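Walkers find medieval seal in field outside Tridley

March 16, 2026

A small lead seal, thought to have hung from a letter or a deed sometime in the fourteenth century, has been handed in after a retired bus driver and her niece spotted it at the edge of a ploughed field near Tridley.

I should own up straight away to being the sort of person who slows down on country walks to look at the mud. I have been doing it since I was nine, when I found what I was quite sure was a Roman coin and my mother was quite sure was a washer (she was right, and she kept it in the kitchen drawer for years to prove it). So when word came through last week that two people out for a stroll had picked up a proper piece of the Middle Ages, I will admit to a pang of envy along with the delight.

Fatima Akande and her niece had parked at the top of Skundville Lane and were taking the long way round to avoid the wet. "I thought it was a bottle top," Mrs Akande told me over a very welcome pot of tea. "It was grey and bent at one side, and I nearly left it. Then I rubbed it with my thumb and there was a bird looking at me." 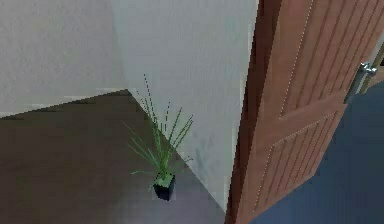 What the seal shows

The bird is a heron, or at least that is the best guess so far, standing among reeds with a fish in its beak. Round the outside runs a line of lettering, worn on the left but still fairly crisp on the right, which gives part of a man's name and the word for "clerk". It is a little smaller than a two pound coin and weighs 20 grams, and there is a loop at the top where a cord would have gone through.

Yetunde Haruna, who looks after the finds desk at the Feyisa Museum, has spent a good many evenings with it already. She says personal seals with animals on them were popular with people who had a bit of business to do but no coat of arms to do it with, and that herons turn up now and again in low, watery country like ours. Her hope is that the same design may be pressed into wax on some document that has survived.
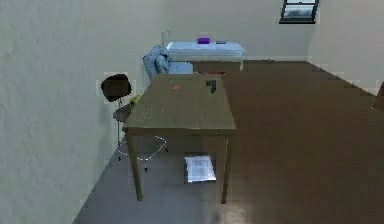

There is a fair amount to look through. The parish papers held at the museum come to 590 items, most of them rentals and land agreements, and only a part of them has ever been properly listed. A good number still have their wax attached, wrapped up in little cloth bags by some careful soul long ago, and each of those bags will have to be opened slowly and by hand. Miss Haruna is starting with the oldest bundle and sounds as though she is rather looking forward to it.

The field itself has been quiet until now. A survey in November, before the winter barley went in, turned up some scraps of pot and a buckle 100 metres or so from where the seal lay, but nothing that anyone got very excited over. The farmer has kindly agreed to a second look once the crop is off, and asks that people keep to the footpath in the meantime – the young plants do not enjoy being stood on, however good the cause.

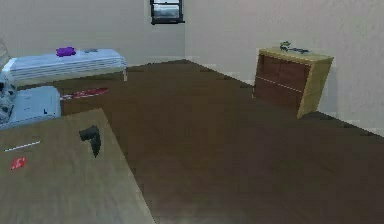

Fukoser Local History Club – News and Finds

Members will remember that our own map of old field names has this corner down as Clerk's Piece, which may be a coincidence and may be something a good deal nicer. Nobody has found out how the name came about. It appears on the estate plan but is missing from the older one, so it could be anything from a medieval memory to a surveyor's little joke. If you have family papers that mention it, please do bring them along to the next meeting, where there will be plenty of time to talk and, I am promised, lemon cake.
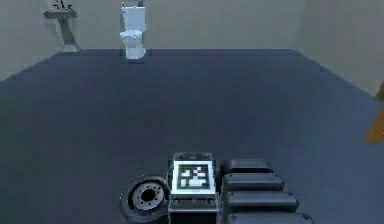 Mrs Akande has been asked whether she would like the seal back once the paperwork is finished, should it come to that. She says she would sooner see it in a case at the museum, where her niece can take her school friends to look at it, and Miss Haruna has already picked out a spot near the front door.

The museum shop is also selling a booklet on the finds of the Tridley valley, and the first print run of 735 copies is on the shelves now. The heron came along too late to be in it, but Miss Haruna is writing an extra page to slip inside the back cover, and anyone who has already bought a copy can pick one up from the desk.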